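3.2 Cardboard as a bench covering

I'll admit that when we started on small-parts sorting at the Fevton bench, I spent far more time thinking about the bins than about what they'd be standing on. That was a mistake, and a fairly boring one to fix. The bench is built from ribbed aluminum extrusion, which is great for bolting things down and terrible for anything small. Screws find the grooves, pouches slide half under a rail, and you end up fishing around with a fingernail. So the first real question of this section is a humble one: what do you put over the bench?

We tried a rubber mat (too grippy, and it smelled), a sheet of white acrylic (pretty, but the glare drove me up the wall), and then plain old packing cardboard. The cardboard won. It's cheap, it's matte, and you can write on it. We get ours from Friesen, a box supplier who lets us take spoiled blanks, so a lot of our sheets come with holes, slots and creases already in them. I was worried about the holes at first. A small item sitting next to a dark round hole is a different sight from the same item on clean board, and I expected that to matter a lot for the Travell labels, our item-by-item notes on what is lying where.
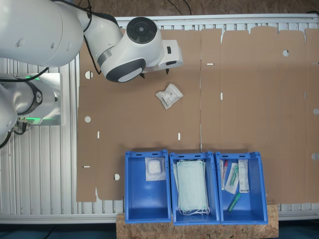 Figure 3. Unfolded box blank on the bench, with a small white sachet lying on it. Note the punched round holes and the white slots.

The sachet in Figure 3 is a good test item because it has almost nothing going for it. It's small, it's pale, it's crumpled, and it shares its color with the little rectangular slots in the board. Over the whole study we logged 2113 item placements, and 288 of those were on board with at least one hole or slot inside the working area. Our labelers had a note box they could fill in if they weren't sure of an item. They used it 44 times in total, and when I read through the notes, most were complaints about items leaning against each other, with the holes hardly coming up at all. I had a whole paragraph planned about holes. It's gone now.

Creases turned out to be the bigger nuisance. A box blank wants to be a box, and a fold line that looks flat in the morning can be a low ridge by 3 p.m. once the room warms up. Round items roll off it. We got into the habit of pressing the folds back the wrong way before laying a sheet down — a minute with the heel of your hand is plenty — and swapping the sheet when it stopped cooperating.

One sheet doesn't always cover the bench, so we also worked with large pieces set edge to edge. The seam between them is something you have to plan for. We kept it in the same place through each block of trials, and I'd tell anyone copying this setup to do the same. If you tape it, use paper tape. Clear tape shines and picks up lint.
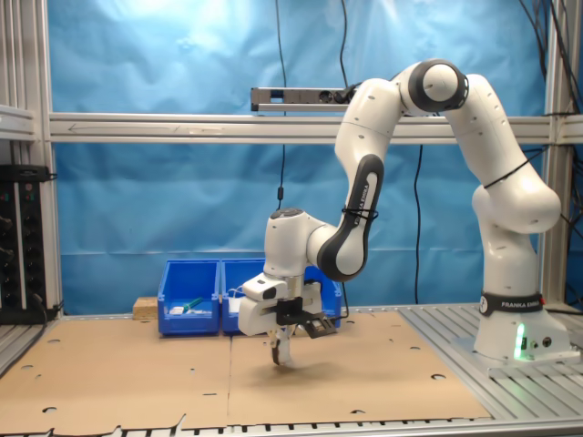

Figure 4. Two sheets meeting at a vertical seam, with blue bins at the back of the table. The front edge of the board is torn and curls up slightly over the rail.

Front edges take the most abuse, as you can tell from Figure 4. People lean on them, sleeves drag over them, and after a few days they start to fray. We never trimmed a torn edge in the middle of a block, even when it looked scruffy, and I'm glad we stuck to that. Changing the outline of the board halfway through would have left us with two sets of trials that didn't quite match. The Teselent checklist (the one-page form we filled in before each block) has a line for edge wear, scored from zero to three, and anything under three stayed in use.

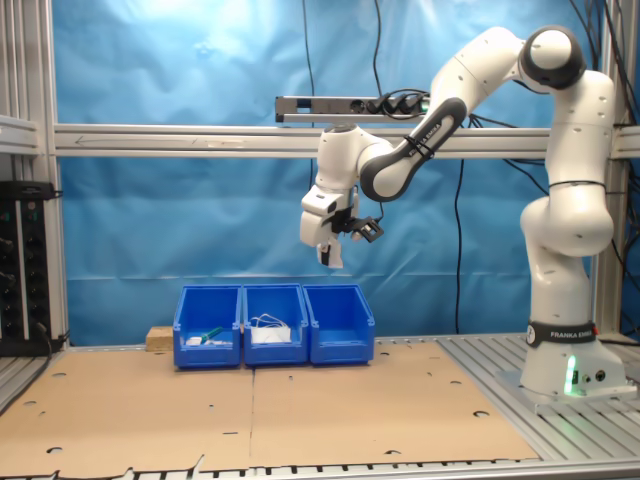 3.3 Bins and what went into them

The bins are the blue plastic kind with an open, sloping front, and we stood three of them side by side with no gaps. I like this type a lot for sorting work. You can see in over the lip without bending down, and a long item can lie diagonally across the floor of the bin, like the green-handled tool on the left. The sloping front does mean that small things can end up close to the lip, so we counted an item as "in" once all of it was behind the front edge.

Cable was the troublemaker. A box has a clear shape and stays put, but a loose white cable draped over a box makes one untidy pile with loops standing up above it, and labelers disagreed over whether that was one item or two. We settled on two. Of the 2113 placements, 804 ended in a bin that already held something, and those are the ones I look at separately in Section 4, with cable and non-cable items split out.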